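Wollby 480 Stackable Parts Tray
Bench and storage trays / Wollby series

The Wollby 480 is a shallow molded tray for small electrical parts, cut leads and fasteners. It is sold by Clastby in yellow or gray. The outside length is 480 mm and the wall thickness is 7 mm at the rim. Rated load is 10 kg per tray, spread evenly over the floor. 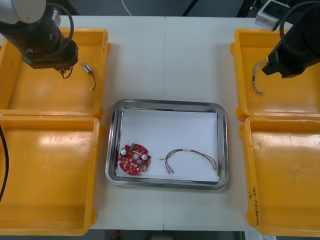
Trays nest when empty and stack when turned end for end. Do not stack loaded trays more than five high. The rim accepts the Mova label clip, ordered separately.

Care and cleaning
1. Wash with warm water and mild soap. Solvents dull the finish.
2. Dry fully before stacking — trapped water leaves marks on the floor of the tray.
3. Remove marker with isopropyl alcohol on a soft cloth. 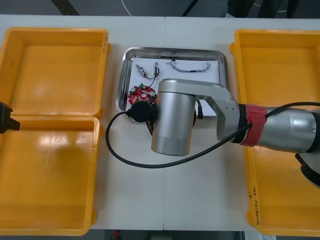 4. Check the rim for cracks every January and discard split trays.

Ordering
Part number 346 covers a single tray. Cartons hold 10 trays of one color. Mixed cartons are packed at the Zabala warehouse and take seven working days longer.

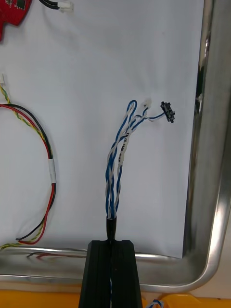
Page last changed: 30 May 2018

Gray trays from older stock have a slightly lower rim and will not lock to the current version. They can still be used singly. Static-safe trays are listed on a separate page; the Wollby 480 is not rated for bare boards.

Returns are accepted in full cartons only. Write to Mirjana Dervishi in parts sales with the order number and the color.
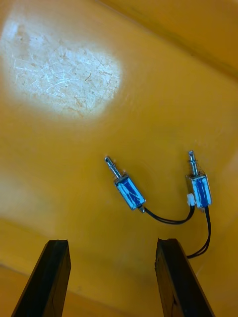 Related items
Mova label clip, clear
Wollby 480 lid, flat
Wollby wall rail, steel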